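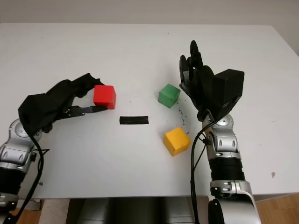
Green and yellow wooden cubes on the white table, the red one held just above it.

Home News Borrow Hours Donate Contact

Colored cubes are back on the shelf in December

The small wooden cubes have been out of circulation since the summer, when we pulled all of the Jasta sets to check them for chips and missing pieces. The check is finished. Members can borrow cubes again starting in December, and the sets have changed a little, so please read this before you reserve one.

The old sets were packed by the original box list, with six colors in each box. Most came back with one color short. Blue was the worst, and we could not buy more in the same size. Melina Michailidis went through every box and counted 2,388 wooden pieces in all, including the arches and the long planks. Of the cubes, 300 were good enough to go out in the new starter sets: 100 red, 100 green and 100 yellow. The blue, orange and natural ones will stay at the Pesville room for use on site.

Each starter set now has ten cubes of each color in a cotton drawstring bag. There is a card in the bag with the count on it. Please count before you leave and again before you bring the set back. If you are short, tell us at the desk and we will make a note. There is no charge for the first missing cube.

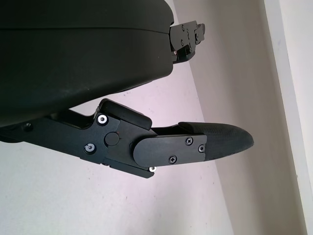
3 min read

Several members have asked what to do with plain cubes once a child has made a tower and knocked it down. Tolera Abera runs the morning table and has written out four activities he uses with three- to six-year-olds. All of them work with only three cubes, one of each color.

Copy me. Set out three cubes in any arrangement, turned whichever way you like. The child makes the same arrangement next to it. Start with a straight row. A cube set at an angle is much harder to copy than one set square, so leave that for later.

Which one moved? The child looks at the cubes, then closes their eyes while you move one a short distance. Small moves are harder to spot.

Traffic order. Stack red on top, yellow in the middle, green at the bottom. Then ask for it upside down. Younger children usually take the whole stack apart and start over – that is fine.

Say it first. The child has to tell you which cube they will pick up before touching it. Tolera uses this one with children who grab.

A light-colored table or a sheet of plain paper makes the colors easier to tell apart than a patterned rug does. A strip of dark tape makes a good starting line if you want the cubes to begin in the same place every time.

Cleaning: wipe the cubes with a damp cloth and let them air dry before they go back in the bag. Do not soak them. Two of the Tendow sets were put through a dishwasher last year and the paint lifted at the corners.

Loans are for three weeks, with one renewal if there is no waiting list. Reserve at the desk or through the Borrow page. The Javier marble run is still out for repair, and we will list it in the next issue when we have a date.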